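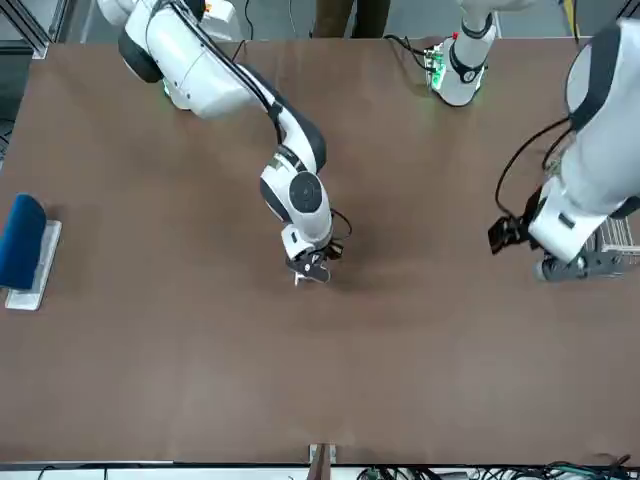

Concetta Sartori asked on Thursday if a shadow can be painted by adding only black to the color of the object. I promised a written answer, so I put it into these notes.

## Unit 4: Shadow, gloss, and light that passes through

Black alone makes the shadow dead. In a room with one lamp and one window, the shadow of the lamp still receives light from the window. On a clear day this light is bluish, so the shadow looks colder than the lit part. Please mix a small test before you touch the big sheet.

The Prandalville album (1809, see page 19 of the reader) has winter interiors where the shadows are almost violet. The painter used very little black in them.

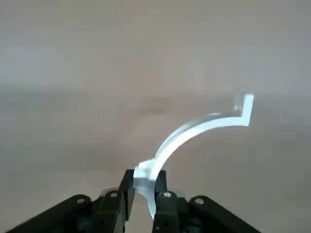

Thin materials need a different plan. A leaf, a lamp shade or an ear receives light on one side and gives a part of it on the other side, so its dark side is never completely dark. Paint it with a thin layer and let the paper work for you. The curved white strip between the two black fingers is a good model for this, and the black around it helps you to judge how light your white must be. Students usually make it too gray.

**Homework**

- Exercise 106 in the reader, with Kerine paper if you have it
- One leaf against a window, in two layers
- Read the chapter on reflected color

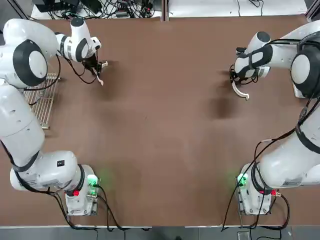 *Fig. 3. Green light falling on a brown surface.*

Bring both sheets dry to the next lesson.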